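Totora Book Exchange
Frequently Asked Questions

What is the Totora Book Exchange?

Totora is a members' library and swap shelf in the old post office building in Hisholm. Members bring in books they have finished with and take home others. We hold 778 titles on the open shelves, and the list changes every week.

Do I have to be a member to come in?

No. Anyone can come in, sit down and read during opening hours. You need a membership to take books home, to place a hold or to join a reading group.

How much does membership cost?

Membership is $5 a month or $475 for life. Children under 12 are covered by a parent's or guardian's membership. If the monthly fee is a problem, speak to Shanthi Pramanik at the front desk. She can set up a reduced rate and won't ask for paperwork.

When are you open?

Tuesday through Saturday, 10 a.m. to 6 p.m. We stay open until 8 p.m. on reading group nights. We close for the first two weeks of January to take stock and repaint whatever needs repainting.

How does the swap work?

For every book you bring in that we accept, you get one credit. One credit gets you one book to keep. Credits go on your card and do not expire. You can give credits to another member, but both of you need to be at the desk or send us an email from the address on your account.

Books with a blue dot on the spine are loan copies. They do not cost a credit, and they have to come back.

How long can I keep a loan copy?

Three weeks. You can renew twice by email or in person unless another member has placed a hold. We do not charge late fees. If a book is more than two months late we will call you, and after that your borrowing is paused until it comes back or is replaced.

Which books do you accept?

Paperbacks and hardcovers in readable condition. Some wear is fine: creased spines, a previous owner's name, a few pencil notes. We can't take books with mold, missing pages, strong smoke odor or heavy highlighting. We also turn down encyclopedias, magazines, test prep books more than a few years old and advance reader copies.

If we already have several copies of a title, we may accept it without a credit or ask you to take it home. This happens most with recent thrillers and diet books.

Do you take books in languages other than English?

Yes, and we would like more of them. The world languages section runs along the back wall next to the window. It has Spanish, Chinese, Korean, Portuguese, Tamil, Bengali and Afrikaans shelves, plus one mixed shelf for languages where we have only a handful of titles.
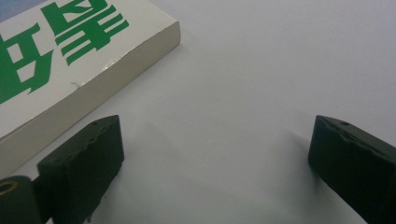
A paperback with Chinese characters on the cover.

Books in this section are shelved by language first and then by author, using whatever spelling or script is on the title page. If you read one of these languages and notice something out of place, please move it or leave it on the cart with a note. Pranab Khan looks after the Bengali shelf and Maritza Giraldo looks after Spanish and Portuguese. We are looking for a reader of Korean who can spare an hour a month.

Can I donate without asking for credits?

Of course. Tell us at the desk, or use the drop box to the left of the front door. Anything left in the drop box is treated as a donation. Please don't leave boxes on the steps – the overhang leaks.

I have a large collection to get rid of. Will you pick it up?

We can pick up within Hisholm if you have at least three full boxes and can get them to the ground floor. Email us with your street and a few photos of the spines. Wian Coetzee does the pickups in his own van and usually replies within a week.

What happens to books you can't use?

Most go to Namari, a secondhand dealer that sells them online and pays us a share. The rest are recycled. We can't return donated books once they have been sorted, so please check for letters, photographs and cash before you bring them in.

Do you have reading groups?

There are two at the moment. The general fiction group meets on the first Thursday of the month at 6:30 p.m. The short story group meets on the third Thursday at the same time and reads one story aloud. Dinesh Amarasinghe leads both. You don't have to finish the book to attend, though the ending will be discussed.

Can I reserve a book?

Members can place a hold on loan copies only. We keep a held book behind the desk for five days and then pass it to the next person. Swap books are first come, first served, and we don't set them aside over the phone.

Is the building accessible?

The side entrance on the parking lot has a ramp and a door button. All shelves on the main floor can be reached with a wheelchair except the top row, and staff will hand books down. The restroom is on the main floor. The reading group room is up one flight of stairs and there is no elevator, so if anyone in a group needs step-free access we hold the meeting downstairs.

I lost my card. What do I do?

Come to the desk and give us your name. A new card is free and your credits carry over.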